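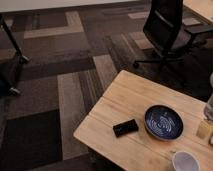

Table 2, side camera. Blue bowl, small black object to its left, white cup at the near edge.

5 Sep 2023

Worked on the "put the black object into the bowl" task with Duván. The plan from Anastasia asks for 40 good examples for each layout, and we have 32 for this one. The other eight must wait, the room was needed after lunch.

Notes for whoever continues:

Start positions. In the first examples I always put the object in nearly the same place, at the same angle. Duván noticed this when he looked through the recordings. From number 20 we turn it a little before each start and also move the bowl by a few centimeters. I kept the early ones but gave them the tag "narrow", so they can be left out of training if Anastasia prefers.

Other things on the table. The cup and the bottle are there on purpose, as distractors. Please do not tidy them away between examples. The cup is only partly in view from this camera and I think we should test one layout with it fully inside. To ask Young-sook.

Light. There is a pale reflection on the wood at the front left. I don't know if it matters for the policy. The last model from Mader data had trouble with shiny spots, but that was a different table and a different camera height.

Speed. Duván is faster than me and his movements are smoother. Mine have small stops before the grasp. Jessie says it is good to have both kinds of operator, but I would like to see the two sets trained separately one time — it costs only one night on the machine.

File names: two examples were saved under the old task name. I corrected them by hand and wrote it in the log.

Next: finish the eight, then the same layout with the bowl on the left. Heriberto wants the whole set before October.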